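Duty Officer's Diary - Florthorpe Resilience Unit

Sep 8, 2021

The Unit opened the coordination room at 06.30 for the second flood exercise of the year. The first, held in April, dealt only with the warning stage. Today's was intended to test the rest centre, the transfer of residents from the lower town and the handover between the day and evening shifts. I acted as duty officer until 15.00, when Darcy Fraser relieved me.

The opening message was issued to 606 households on the warning register. It was clearly marked as an exercise message at the top and again at the foot, following the complaints received in the spring. The telephone line took a number of calls in the first half hour, most of them from residents who wished to know whether they were required to leave their homes. The agreed wording was read to each caller. I have asked that the wording be shortened, as it takes too long to say and the important sentence comes last.

Sawatzky supplied the coaches under the standing agreement. The first arrived at the Skastar depot on time. The second went to the old pick-up point by the bridge, which was withdrawn from the plan last winter. The driver had been given a correct map but an out-of-date covering sheet. The delay was 10 minutes and would have mattered a good deal more in poor weather. All copies of the old sheet are to be recalled and destroyed, and the transport section has been told so in writing.

The rest centre at the sports hall was declared ready at 09.15. Blankets, drinking water and registration forms were in place. The plan allows for 1,000 persons across the hall and the adjoining school, and I remain of the view that this figure is too high once room is set aside for pets, prams and wheelchairs. The matter has been raised before. It is recorded again here so that it may be put to the autumn review.

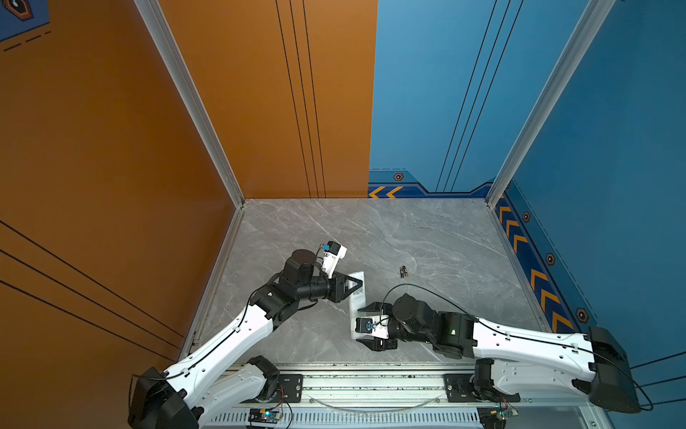

Registration was slower than in the written plan. Two desks were staffed where the plan calls for four, and the queue reached the outer doors before a third was opened. The staff were patient and courteous throughout. Several residents taking part had brought their medicines with them as advised, but few had brought a list of them, and the leaflet should say more plainly that a list is wanted.

The radio check with Brundeo at noon was satisfactory on channel 2. The reserve channel was poor below the railway line, as it has been on every previous occasion. Runners were used for the last part of the exercise and messages reached the hall in good order, though one was unsigned and had to be sent back.

Handover took place at 15.00. Darcy Fraser asked for the log to be read aloud from the start - a sound practice, and one I should like to see adopted for every shift. Two open items were passed across: the return of the borrowed barriers, and a resident's request to speak to someone about sandbags.

The exercise was closed at 17.40. Written comments are due from all sections by Friday. Keys to the sports hall returned and signed for.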